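Neighbor Help Board > Police, Courts & Public Safety

Found a box of old ammo and what might be a grenade in my uncle's garage. Who do I call, and am I in trouble?

Posted by Tadeo Zúñiga
August 13, 2021

Need some quick advice because I'm driving back over there in the morning. My uncle passed in the spring and I'm the one cleaning out the house. He was in the service, then worked at a machine shop on the Mokbridge side of the river most of his life. Kept everything. Coffee cans of screws, every phone bill, you get the idea.

Yesterday I got to the back of the garage, behind the chest freezer. There's a metal box with loose rounds in it, different sizes, some of them green and crusty looking. Under that a rifle wrapped in a bath towel. And on the shelf above, in a sock, something that looks an awful lot like a hand grenade. Could be a paperweight. Could be one of those surplus store ones with the hole drilled in the bottom. I didn't turn it over to look, I put the sock back the way it was (I had already picked it up, I know) and closed the garage door.

So a few things.

Do I call 911 for this or the regular police number? It isn't an emergency exactly, it's been sitting there probably 44 years.

Can I get charged? I'm not the executor, my cousin is. I don't have any kind of gun license. The rifle isn't registered to me or anybody as far as I know.

My cousin says just drive the whole lot to the station on Resa Avenue and hand it over the counter. She wants the house listed by October and doesn't want a bunch of police trucks out front with the neighbors watching.

Also there's a family renting next door with little kids, their fence is right up against the garage. Do I tell them or does that just cause a panic?

Sorry for the ramble, typing this on my phone in the parking lot.

Laimutte Lill
Edit by poster: name fixed, it's Laimutė Lill

DO NOT DRIVE IT ANYWHERE. Putting that first in case you don't read the rest.

I worked the front desk at a police station for a long time, civilian side, records and walk-ins. We had people come in with this stuff more than you'd think. A man set a mortar round on my counter once, in a grocery bag. Whole building had to go out to the back lot and stand in the rain until the bomb squad cleared it. Nice man. He was mortified. It was real.

So, in order.

Call tonight, don't wait for the morning. If you think it may be a grenade, 911 is fine, no one is going to yell at you. Say it exactly like you said it here. Possible grenade, in a garage, nobody has it in their hands, nobody is threatening anyone. The dispatcher will sort out who goes. If you really can't stand to call 911 then the non emergency line, but they'll most likely transfer you anyway.

Make the call from away from the garage. Across the street, or from your own place if you have already left. Don't go back in to take a better picture for them. People always want to get a picture.

Do not wet it, don't put it in a bucket of sand, don't put it in the freezer (yes, somebody did). Leave it in the sock on the shelf.

Old does not mean dead. That was the thing the bomb techs said over and over. The stuff inside can get touchier as it sits, not calmer. And you can't go by the hole in the bottom, some people drill them and some people plug them back up, and you aren't going to be the one checking.
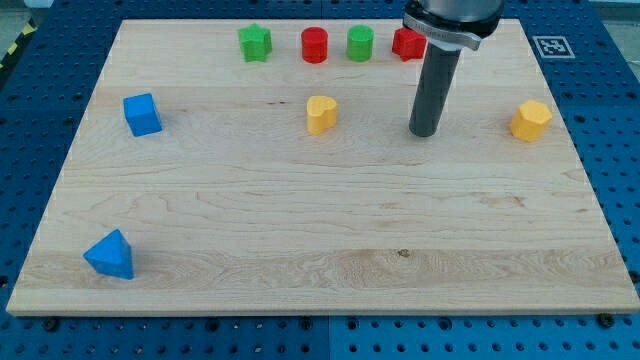 As for what happens after the call. In my town it went like this, yours will vary some. A patrol car comes first, usually one or two officers, they ask you where it is and most of them won't touch it either. They look from the door and call the squad. Then you wait. Can be a long wait if the squad is shared by the whole county. Bring water and a charger. They'll move people back from the nearby houses if they think they need to, and that answers your neighbor question, kind of. The officers will knock next door. But if it was me I would tell the dispatcher up front there are small kids right over the fence, so they know it going in. If the family is outside playing against that wall right now then ask them to come round the front, keep it short and calm.

Then the tech goes in, X-rays it or just looks at it, and either says it's a dummy or takes it off in the truck. Whole thing was under 3 hours most times I saw. If it's a dummy you'll feel silly and they will tell you not to. They mean it.

Rifle and the rounds, mention those on the same call so it isn't a surprise. Unload nothing. They can take the lot or they can leave you the rifle, depends on the state and what it is.

Trouble: I never once saw a relative get charged for calling in something they found in a dead person's house. Not a lawyer. But I typed up the reports, and they said "found property" at the top.

Sorry about your uncle.

Gunārs Priedītis

Its probably a paperweight. My dad had one on his desk my whole childhood, they sold them at every surplus place on Halside Road, said COMPLAINT DEPT TAKE A NUMBER on the base. I'd just look at the bottom and save everybody the trouble. The ammo you can take to any gun range, they have a bucket.

Hermine Hofstetter

Please ignore the answer above about looking at the bottom. Laimutė has it right.

Ranges, some do take old rounds and plenty don't, and the corroded ones they mostly don't want. Call first if you end up still having them. Not in the household trash and not in the recycling, it goes through a crusher.

Adding the legal side because she stopped short of it. I do estate paperwork in a small office, paralegal, so general info only and your state may be different.

The rifle belongs to the estate. Not you, not your cousin personally. As executor she's the one who decides what happens to it, within the law. In most places she can have a licensed dealer pick it up or hold it while she figures out if she's selling or surrendering it. There's a storage fee usually, the last one I dealt with charged $70 a month, it comes out of the estate. What you shouldn't do is take it home with you "for now." That's the part that gets people in a mess, especially if home is across a state line.

An actual live grenade is a whole separate thing. Nobody can inherit one of those in a normal way. There's no form that makes it ok to keep. Reporting it quick is what protects you, and a day between finding it and calling is fine, a month of deciding is harder to explain. So call.

Write down when you found it, when you called, name and badge number of whoever shows up. Ask for the report number before they leave and get a receipt for anything they take. Your cousin needs it for the inventory. We had an estate (the Krūmiņa place, it was in the local paper so not telling tales) where the brothers argued for 2 years about a shotgun the police had, and it came down to nobody having kept the slip.

On listing the house. One truck out front for an afternoon isn't going to hurt the sale. A buyer's contractor finding a second one in the rafters might. Ask the squad while they're there if they will look over the rest of the garage and the basement. Ours did it without being asked. A guy who kept one in a sock may of kept others.

And don't let anybody else in the garage to keep cleaning in the meantime. Lock it, tape a note on the inside door if other family have keys.

Tadeo Zúñiga (original poster)

Ok called. Used 911, the lady was very nice about it. Told her about the kids next door like you said. They want me to meet the officer at the corner and not in the driveway, heading over now.

Cousin is annoyed but she read this page and said fine. She's texting the rest of the family that have keys.

Gunārs no offense but I'm not looking at the bottom.

Will post what it was when I know.

Aivar Jankauskaitė (board helper)

Leaving this one open for the update. I took out two replies that were offering to buy the rifle. Please don't do that here, it's in the rules at the top of the section.

Tadeo, if the squad tells you a direct number for your county, post it and I'll add it to the contact list, the one we have up is out of date.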